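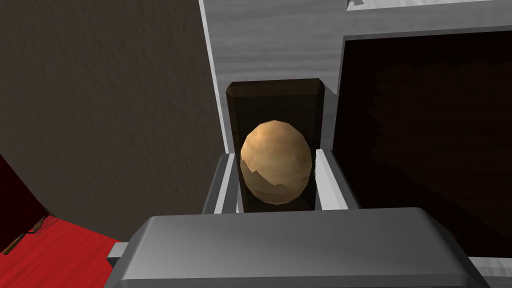
Minutes of the June get-together of the Steinbach Anime Circle, typed up by me (Heledd) because I was the only one with a pen. We started at 7:15 in the upstairs room at the library, and the first thing anybody wanted to talk about was the CG in Pleklow, so that's where the minutes start too. Radu thinks the computer-animated creatures sink the whole show. Jucélia thinks they're fine if you stop comparing them with the hand-drawn backgrounds. I'm somewhere in the middle. Low-poly stuff doesn't bother me by itself — look at the little brown egg up at the top there, you can see every facet on it, with that jagged darker band down low, and it still reads as an egg right away, standing out nicely against the dark holder behind it. The dragon in Pleklow has far more detail than that and I couldn't tell you which end was the head until it opened its mouth!

Present: Tane Cartwright (running the meeting), Radu Bălan, Jucélia Peixoto, Zuleica Rezende, and me, Heledd Llewellyn.

Last meeting's notes

Everybody had read them. Zuleica asked me to fix the part where I wrote that she "hated" the ending of Adness. What she said was that she hated the last song. I've changed it. Otherwise approved.

Season pick for the fall

This took up most of the evening. We had Pleklow and Adness on the table (both 12 episodes) and Radu put in a late pitch for Jerkness, the roller derby one with the ghosts.

Tane went first for Adness. He said it's the easiest sell to new people, you don't need to know anything going in, and the slow first half gives everyone time to learn the names. I said the slow first half is exactly what worries me. We lost people last fall during a show that spent four weeks at a train station. Tane said that was a very good train station. Noted, at his request.

Radu on Jerkness: funny from the first minute, great voice work, and the rivalry between the two captains goes somewhere he didn't see coming. He wouldn't say where, and we had a bit of a back and forth over whether a pitch can be spoiler-free and still be a pitch. Jucélia has seen it and backed him up on the captains, but she warned us that the jokes depend a lot on which subtitles you get. The older set translates the insults word for word and they just lie there. The newer set is a lot looser and she laughed all the way through it.

Jucélia then made the case for Pleklow, and I have to say she nearly got me. Her argument was that everyone in the room had been talking about it for twenty minutes already, and a show people want to argue with is a better group watch than one they nod along to. Episode 6, with the two sisters in the flooded school, is as good as anything I've seen this year, and there isn't a dragon anywhere near it. Zuleica agreed about the sisters but said the dub flattens the younger one into a generic squeaky kid, so if we go with Pleklow she'd want it subbed.

We voted. Jerkness got three (Radu, Zuleica, me), Pleklow got one, Adness got one. So it's Jerkness for the fall with the newer subtitles, and Pleklow goes on the list for winter. Tane took it well.
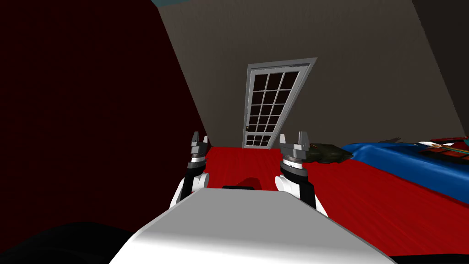 Once that was settled we got on to how many episodes to show at a time. Radu wanted three a night. I think two is plenty if we want any talk afterward, and Zuleica has an early shift and can't stay past nine thirty anyway. We're going with two, and we can squeeze in a third for the finale if people ask for it.

The zine

Zuleica has a cover! She passed around the pencil version and it's gorgeous — the whole thing is one long staircase with characters from different shows sitting on it, and I won't say who's at the top. She'd like to ink it before our next meeting.

Articles so far: Radu's piece on opening credits that give away the plot, my thing about food in school stories, and Jucélia's interview with the woman who runs the used manga stall. Tane still owes us his review of Adness. He says it's at around 2,000 words and growing. I asked if it could please stop growing, as the layout gives each review a two-page spread and we'd like to have some pictures on it. He's going to cut the section on the director's earlier work, or at least put it in a box on the side.

There was a question about whether reviews should carry a spoiler warning at the top. Jucélia is for it and so am I. Radu feels that anyone reading a review of a finale has made their choice. We ended up agreeing on one line under the title of any piece that talks about an ending, same wording each time. I'm supposed to come up with the wording.

Printing: we have $100 set aside and Jucélia got a quote that comes in under it if the inside pages are black and white. Color cover only. All in favor.

Swap table

The box of volumes in the closet needs sorting. A lot of it is first volumes of things, which is sad, and there are duplicates. Zuleica and I will go through it before the next screening. If you lent the circle something and want it back, please tell me the title and whether your name is inside the cover. Radu thinks his copy of the Jerkness art book is in there. I hope so, because we could put it out on the table on opening night.

Anything else

Tane asked if we could start screenings with the lights half up for a few minutes so that latecomers can find a chair. Yes.

Jucélia wants to do a one-off movie night over the summer, something older and hand-drawn, no series. People liked the idea a lot. She'll bring a short list next time and we'll pick from it then. No train stations (that was Radu).

To do
Tane: trim the Adness review, send it to me
Radu: check that the newer Jerkness subtitles play on the library machine
Jucélia: book the printer, movie short list
Zuleica: ink the cover, swap box
Heledd: spoiler line, swap box, email everybody about the fall pick

We wrapped up at 9:20. Next meeting is in the same room, same start time, and Zuleica is bringing the snacks.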